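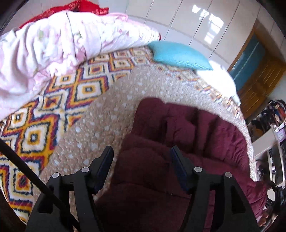 The Long Life of a Winter Coat

In January the repair counter at Kellon opens at eight in the morning, and by half past there is usually a line. People stand with coats over their arms. Most of the coats are the puffy kind, quilted in bands, and most of them have the same few things wrong with them. A zipper has stopped closing. A cuff is black with grime. The filling has slid to the bottom of each band and left the top flat, so the wind gets through at the shoulders.

Last year the shop took in 1,907 garments, and 969 of them were quilted coats or jackets. The shop keeps a paper ticket for every job, and the tickets are sorted by fault at the end of the season. Zippers came first by a wide margin.

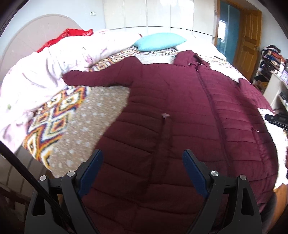

By Deisy Benavides
Staff Writer

Quilted clothing is much older than the zipper. For centuries people have stitched two layers of cloth together with something soft in between, for warmth or for padding under armor. The idea has hardly changed. What keeps you warm is still air, held in place by the filling, and the stitching is there to keep the filling from moving.

That stitching is also the weak point. Every seam is a row of small holes, and at every seam the coat is thin. Makers have to choose. Narrow bands hold the filling steady but put more seams into the coat. Wide bands give thicker pockets of air, and they let the filling shift more as the years go by.

Down and polyester behave differently as they age. Down clumps when it gets damp or oily, and a good wash and a slow dry will often bring it back. Polyester fill breaks down in a different way. The fibers mat together where the coat is squeezed most, at the seat, under the straps of a bag and along the inside of the elbow. Once they are matted, washing does little for them.

At Kellon, the menders will open a seam in the lining and add new fill to a single band if the customer wants it. Few do. The work is slow, and a full refill can cost more than a plain new coat. A zipper slider is another matter. In many cases the teeth are fine and the slider has simply worn wide, so it no longer presses the two sides together. Swapping it takes a few minutes with a pair of cutters and pliers. The shop charges 13 dollars. A whole new zipper costs 79, most of it labor, as the old one has to be picked out of the placket stitch by stitch.

The shop buys its sliders from Morikawa, a wholesaler that also sells snaps, cord ends and buckles by the box. Sizes are stamped on the back of most sliders, and the number matters. A size five will sometimes go onto a size six zipper and run up and down well enough at the counter. It will split open the first time the wearer sits down in a car.

Washing causes more damage than wear does, in the menders' opinion. The common mistake is fabric softener, which coats down and leaves it limp. Another is hanging a soaked down coat on a thin hanger, where the water pulls everything toward the hem and the shoulders stretch. The shop tells customers to close every zipper, turn the coat inside out, use a small amount of mild soap and run the rinse twice. Down goes into a dryer on low with a few clean tennis balls, and it stays there much longer than people expect. Two or three hours is normal for a long coat. It should come out every half hour to be shaken and pulled apart by hand where lumps have formed.

Grime at the neck and cuffs can be treated first. A paste of soap and water, worked in with a soft brush and left for 20 minutes, lifts most of it. Makeup on a collar needs a second round.

Small tears are easy to fix and easy to make worse. Household tape leaves glue behind, and the glue has to be cleaned off before a proper patch will stick. Nylon repair tape, cut with rounded corners, holds through many washes. Sewing a tear shut without a patch tends to pucker the shell, and feathers work their way out along the new holes.

Storage is where Osance comes in. The company rents closet space in a former dairy building on the east side of town and takes in winter clothes from spring until fall. Its customers live mainly in small apartments. Coats are hung full length on wide hangers in cotton bags, and no vacuum bags are allowed. A down coat kept flat under pressure all summer can take days to fill out again, and an old one may never do it completely.

For those who store at home, a shelf works as well as a closet. Fold the coat loosely, with nothing heavy on top. Empty the pockets, including the inside ones. Kellon has a jar at the counter for things found in the linings, and it holds coins, bus cards, one earring and a good number of lip balms. Lip balm melts in a dryer and goes straight through the shell.

Some coats can't be saved. When the outer fabric has thinned so far that it tears beside each new patch, the menders say so and hand it back. A few customers leave the coat behind for parts. The shop cuts out zippers, snaps and cords, and the down goes to Farninar, a bedding maker that washes used filling and puts it into pillows and comforters.

The counter closes at six. In the cold months the wait for a slider is two days, and for a full zipper it is closer to three weeks. The menders would like people to come in July, when the wait for either one is an afternoon.

Related Stories
Wool Socks and the Case for Darning
How to Read a Care Label
What Happens Inside a Dry Cleaner
Boot Soles: When to Replace Them
Five Ways to Store Blankets
The Last Button Factory in the County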